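From: Evdokia Michailidis
To: cell-practice list
Date: May 2022
Subject: Re: Clearance rule for clamp fixtures in simulated cells

On the Mollport draft, section 4, the original poster wrote:

> We are trying to settle one number for approach height over
> fixtures with manual toggle clamps. The draft says 100 mm above
> the highest fixed point of the fixture. Two of our integrators
> read "fixed point" as the locating posts. One reads it as the
> clamp lever in whatever state it is in. The simulation passes
> under either reading, so the sim is no help. Does anyone have
> wording that has survived a review?
>
> Also, do people check clamp state in the model at all, or do you
> treat the clamps as scenery?

Taking the second question first. At Flirovetti we treated them as scenery until March, and we stopped when a review of the Aguirre cell found that the model and the cell sheet disagreed on which clamps were closed. The arm program was fine. The paperwork was not, and the reviewer was right to send it back.

Our current wording for the first question is as follows:

"Approach height is measured from the highest point any part of the fixture can reach through its full range of motion, including levers, grips and rods, with or without a workpiece loaded."

The words "can reach" do most of the work. A toggle lever sweeps an arc, and the top of the arc is usually higher than either end position. If you measure from the posts you can lose the whole margin. We apply 100 mm above that swept height for transit moves and 200 mm for any move made at full joint speed. Descents into a station are listed separately and are reviewed one at a time.
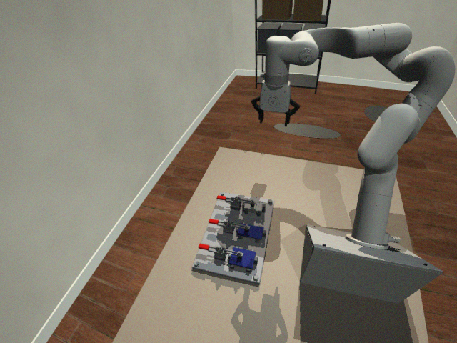
The sweep has to be checked sideways as well as vertically. Grips that stick out past the side of the board are easy to miss if the keep-out volume was drawn from the board outline. We now require the volume to be built from the swept clamp geometry and then extended to the mat or table surface, so that no low path is left open alongside the board.

For stations, the cell sheet carries one line each with three entries: part present or absent, clamp open or closed, and the gripper state allowed on entry. An empty station still gets a line. The program may not infer that a station is empty from the fact that no pick is scheduled there. The initial state of the model has to match the sheet before any run is counted toward acceptance.

Two smaller items from the same review:

- Gripper fingers are modeled at full opening for the clearance check, even if the task never opens them that far. Angled fingers are wider partway down than at the tips, and a box drawn around the tips will pass when it should fail.

- The home pose must be clear of the fixture in plan view if an operator works the clamps by hand. Height alone is not accepted. This was argued over, and Flundia still allows height alone in their own sheets, so expect pushback if you share suppliers with them.

On the simulation passing under either reading: check what your collision pairs are. Ours had the clamps excluded from the pair list to save solver time, a setting left over from an older template. With the pairs restored the run flagged contact on the first transit. It is ticket 3369 for anyone with access to the shared tracker, and the before and after pair lists are attached there.

I would not put a number for contact tolerance in section 4. It belongs with the solver settings, and the section is long enough already. If the editor wants the "can reach" sentence as a formal comment, I can submit it with the sweep drawing from our template.

Evdokia Michailidis
Flirovetti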